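Sonntag, 11. September

Seit vier Wochen backe ich wieder selbst Brot, und ich muss sagen, ich hatte ganz vergessen, wie viel Freude das macht (und wie viel Mehl man dabei in den Socken hat!). 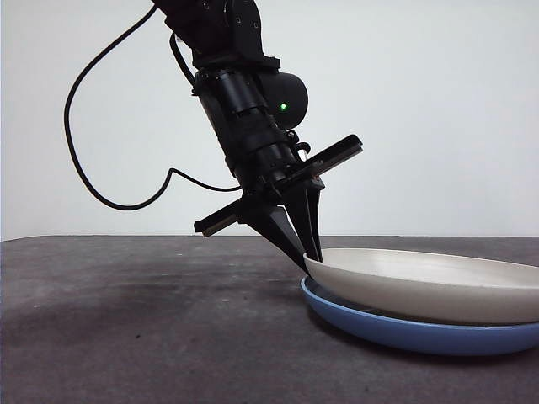
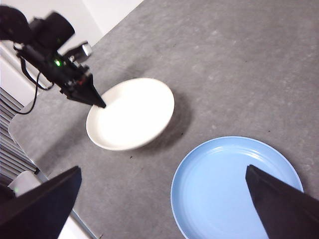 Angefangen hat alles mit einer Tüte Roggenmehl aus der kleinen Mühle in Vieira, die mir im Urlaub in den Koffer gewandert ist. Mein Sauerteig wohnt jetzt auf dem Fensterbrett neben der Heizung, wird morgens und abends gefüttert und riecht an guten Tagen nach Apfel, an schlechten eher nach Nagellack. Das erste Brot war flach wie ein Fladen, das zweite innen klitschig, aber das dritte, ach, das dritte!

Ich lasse den Teig inzwischen 21 Stunden im Kühlschrank gehen und nehme ihn eine Stunde vor dem Backen heraus. Die Kruste wird dadurch kräftiger, und man kann abends in Ruhe kneten und sich dann aufs Sofa verziehen. Mit gesalzener Butter und ein paar Radieschen ist so eine Scheibe für mich ein ganzes Abendessen.

Im Oktober will ich mich an ein Walnussbrot wagen. Falls ihr ein gutes Rezept habt, schreibt es mir gern in die Kommentare!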